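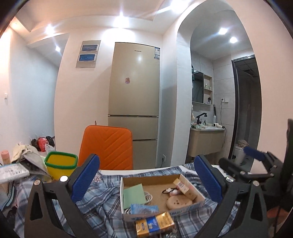
Section 4. Recording in homes: rules for operators

Read this section before your first home visit with the Ginari hand-held gripper. It applies to single and paired grippers. Charging and calibration are in Section 3.

4.1 Before you start

1. Get the signed consent form from the householder. Verbal consent is not enough, even if you have recorded at the same address before.

2. Walk through the home with the householder and agree which rooms may appear in the recording. Doors to all other rooms stay closed until you finish. If a room has no door, choose a work spot that faces away from it.

3. Ask the householder to put away mail, medicine, bank cards, family photos and anything with a name or address on it. Do not move these things yourself.

4. Check the finger pads. Replace any pad that is torn, loose or worn smooth. Pads are changed in pairs.

5. Open the jaws fully and close them 3 times. The movement should be even, with no clicking. Tighten the jaw screws by hand if needed.

Note: Leave the home as it is apart from the items in step 3. Household clutter is wanted in the data. Do not straighten bedding, clear floors or swap the householder's things for your own.

4.2 During recording

6. Work on a surface that will not tip. Beds and sofas are allowed for objects under 700 grams. Heavier objects go on a table or the floor.

7. Start with the jaws open and hold still until the tone sounds.

8. Pick up one object at a time with each gripper. Close the jaws slowly and stop when the object is held. Thin cartons and packets crush easily.

9. If you drop something, leave the recording running, pick it up with the gripper and carry on. Mark the take as "drop" in the Kneath log afterward.

10. Stop after 40 minutes and rest your hands before the next block. No operator records more than 6 blocks in a day.

CAUTION: Keep your free fingers away from the linkages. The gaps in the jaw frame close as the jaws move and can pinch.

CAUTION: Do not grip knives, glass, lit candles, open drinks or any cable that is plugged in. Loose cables may be handled once you have checked both ends.

4.3 People and pets

Stop recording if anyone who has not signed the form walks in. Pets should be in another room. If a child is in the home, a second adult must be with the child for the whole visit - the operator does not count as that adult.

4.4 Finishing

11. Put each object back where you found it, unless the householder tells you otherwise.

12. Wipe the pads with a damp cloth. Do not use alcohol on them.

13. Let the householder review the takes. Delete any take they object to while they are watching, and write the take number on the form.

Questions about consent or deleted takes go to Ekrem Tuncer at Zindton. Worn pads can be returned in the bag supplied with the kit.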